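Print this page | E-mail this page

We use cookies to keep you signed in and to remember your page settings. Accept | Manage

Bench notebook, tea room booth, September

Started 9:40. Purpose of this entry: settle the wall joints, the table surface and the pot-and-cup pairing before Solange Falcão writes up the pouring sheet for Sunlow. Previous entry (Tarcísio) left three items open. Two are closed below.

1. Wall

Panels are the Zeturden light gray, full height, butted with no cover strip. Pui-shan wanted cover strips. I am against them. A strip catches light along one edge and the line reads darker than the joint it hides. With plain butt joints the line stays thin and the panel faces stay even.

Checked the joints by eye from table height, then from standing height. The run behind the table is acceptable. One joint, on the left of the wide panel, has a short spot where the line thickens. Could be a gap, could be dirt in the joint. I have not put a blade in it. Cauã to look at it with a lamp before anyone reaches for filler, as the last filler we used dried a full shade yellower than the panel and had to be picked out again.
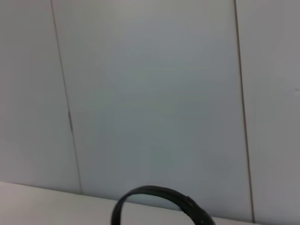
Wall behind table, three panels. Darker spot on left-hand joint, about halfway down.

Panel color: even enough. There is a cooler cast toward the middle and a warmer one toward the sides. I put this down to the mix of lamps in the booth and would not repaint for it. Polyxeni disagrees and has asked for a second swatch from Zeturden. Order reference ends 466. No delivery date given.

Nothing is to be fixed to these panels. Notices go on the corridor side of the door. The adhesive hooks from spring took the face off a spare panel and we have only the one spare left.

2. Table

White top, kept. The alternative was the Stetsiuk oak-effect top, currently on its side in the store. Arguments for white: drips show immediately, dark ware stands out, one cloth and plain water will clean it. Argument against: glare when the overhead is at full. Set the overhead dimmer to the second mark and leave it there. Shadows under the ware are then soft and do not confuse anyone trying to see where the foot of a cup sits.

Cleaning: damp cloth, then dry cloth, far edge first. No spray. Spray reaches the wall and leaves spots that show up only from the side.

3. Ware

Pairing under review is the black round-bodied pot with the high arched handle and the small black cup with no rim. Both from the Ornar box, shelf 2.

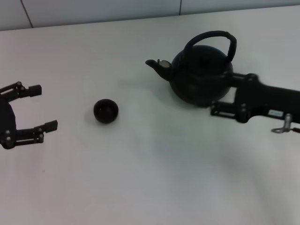
Black pot at right, cup on its own nearer the middle. Spout toward cup side.

Notes on the pot. The handle goes up and over the lid, so the lid cannot be lifted straight off by much; tilt it by the knob and bring it out sideways. Spout is short. There is a paler gray piece at the mouth of it that I took for a filter. Tarcísio thinks it is a drip insert. Someone should look for the leaflet in the Ornar box before we put either word in the sheet. Until then write "insert."

Notes on the cup. Dark inside as well as out, so the fill level is hard to judge from directly above. Tea in it would be worse than water. For Solange's sheet I suggest giving the fill by weight on the kitchen scale: 124 g per cup, tare first. Polyxeni's figure was higher and left no margin for carrying.

Spacing. Leave clear table between pot and cup at the start. Crowding them makes people pour from too close and the lid knocks the handle when the pot tips.

4. Open

- Left joint: Cauã, lamp first.
- Second swatch: waiting on Zeturden.
- Insert or filter: leaflet.
- Label on shelf 2 still says "bowls." Change to "cups, black."
- Store door sticks again at the bottom corner.

Stopped 11:15. Dimmer left at second mark. Continued on p. 99.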